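Clustdale Simulated Handling Practice: Frequently Asked Questions
Maintained by Amra Delić. Last revised Monday, February 7, 2022.

Who has to follow this practice?
Any team submitting simulated pick, place or push episodes for review at Clustdale. It covers household and retail objects. Hardware trials fall under the Brenell cell rules and are reviewed separately.

Which version applies to work started in January?
Version 2. Episodes recorded under the earlier version may be submitted as they are, provided the version is stated in the header.

What is the limit on contact force for glass objects?
8 N, measured at the finger surface, for any contact made before the grasp is closed. The limit is the same for full and empty bottles. If the simulator does not report force at the finger, use the joint torque estimate and mark the field "derived."

How long may a finger stay in contact without a grasp?
2 seconds. After that the controller must either close or retreat. Deliberate pushes are exempt and have to be declared as pushes in the task file.

Are collision margins required on furniture?
Yes. Shelves, side walls and doors each need their own collision body. A single box drawn around a whole cabinet will be rejected, and the reviewer will cite rule 17.

May we use our own object models?
Yes, if mass, center of mass and friction are given. Models from the Ovitz set are accepted without further checks. Grgić models need the friction values filled in by hand.

How should a contact point on a bottle be reported?
Report the contact point relative to the object, never in world coordinates. Give the height as a fraction of the body, and add a surface feature when one is close enough to name. For a finger resting against the side of an upright wine bottle, "just below mid-body, where the tan label meets the lower blue band" is an acceptable entry; "on label" is too coarse. State the supporting surface as well, in this case the white shelf. If the neck and cap are out of view, leave the cap field blank and do not infer a value from the model. 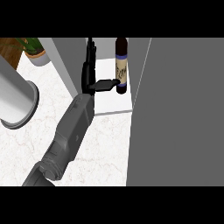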